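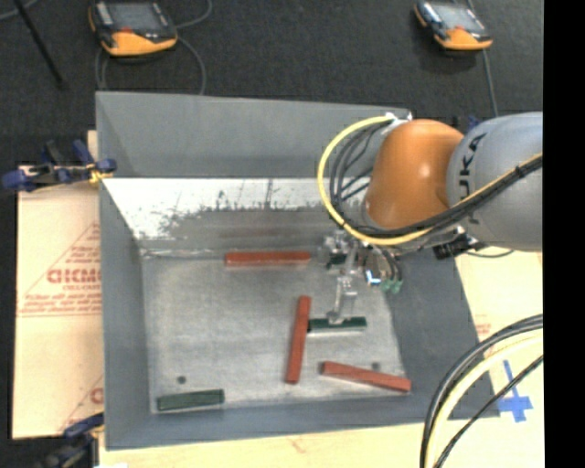
Red and green blocks in a gray bin.

About Pruslow Neighbors

Hi, and welcome! I'm the one who writes this page, answers the phone most mornings and drives the van when it starts. I've lived in Pruslow nearly all my life, and I started this group at my kitchen table after one too many conversations that ended with "well, somebody ought to do something about that." The something in that case was a bus stop with no bench. We got the bench. It took eleven phone calls and a very long form, and by the end of it I knew a lot more about county paperwork than I ever wanted to.

So that's more or less what we do now. People who live here come to us with something they'd like to see happen on their street, and we sit down with them and work out how to get it done. We help with the forms, we find out who owns the strip of grass in question (you would be amazed how long that can take), and we go along to the meeting if you'd like company. The project stays yours. Your name goes on the application and you decide what color the fence is.

We give small starter grants too. They're $300 each, and most of them go on dull, useful stuff like paint, insurance for a street party, copying, or the deposit on a room. The money comes from the Losano Fund, which has backed us from our second year and lets us hand it out on a one-page form. One page! I fought hard for that. For bigger ideas we can help you apply to the county for up to $3000, and that form is not one page, so please come and see us well before the deadline, which falls in April.

Who can come? Anybody who lives in Pruslow or on the Clarstead side of the river. Renters, homeowners, people staying with a cousin for now, all fine. You don't need to have run anything before. A good half of the folks who walk in start by telling me they're not the type, and then they talk for an hour about drainage with more sense than anyone I've heard on the subject. You don't have to be poor to get help either, and you don't have to prove that you are. I used to sit on the other side of a desk in benefits work, and I got tired of asking people to prove things.

We're a small outfit. There are 4 of us on the payroll, all part time, and we share two rooms above the Nghiêm Pharmacy on Mill Street. The stairs are steep, I know. If they're a problem, call ahead and we'll meet you in the back room of the library, which is nicer anyway and has better chairs. We speak English, Spanish and Vietnamese in the office, and for other languages we can book someone by phone if you give us a couple of days.

Last year 36 projects got through to the finish. My own favorites were the tool library in the old ticket booth (go and borrow the hedge trimmer, it's a beauty) and the Clarstead ride share, which gets people to dialysis appointments and back. There was also a mural I had my doubts about and now walk past on purpose. Some things fell through. The dog park is still stuck on a lease question, and the teen night closed after one winter when we couldn't keep enough adults on the door. We wrote up both in the newsletter, with what they cost, in case someone wants to have another go.

One thing people ask a lot is whether we're part of the city. No. We talk to the city every week and get along pretty well, but we don't speak for them and they don't tell us which projects to back. We don't endorse candidates, either, so please stop leaving yard signs on the landing.

If you have an idea, or half of one, drop in between ten and two or leave a message and I'll call you back. Bring the letter if you got a letter. Bring your kids if you need to.

Page last updated Jun 25, 2023

Comments (4)

millstreet_mom
You helped us close off our block for the party last summer and I never said a proper thank you. So thank you!! The form really is one page.

Guest
Is the tool library open evenings? I work days and the sign on the booth has washed off.

riverside renter
Does my landlord have to sign if we want to put planters out front? He's hard to get hold of.

Pruslow Neighbors
@Guest yes, until seven, and we'll redo the sign. @riverside renter it depends where the property line runs. Call me and we'll look at the map together.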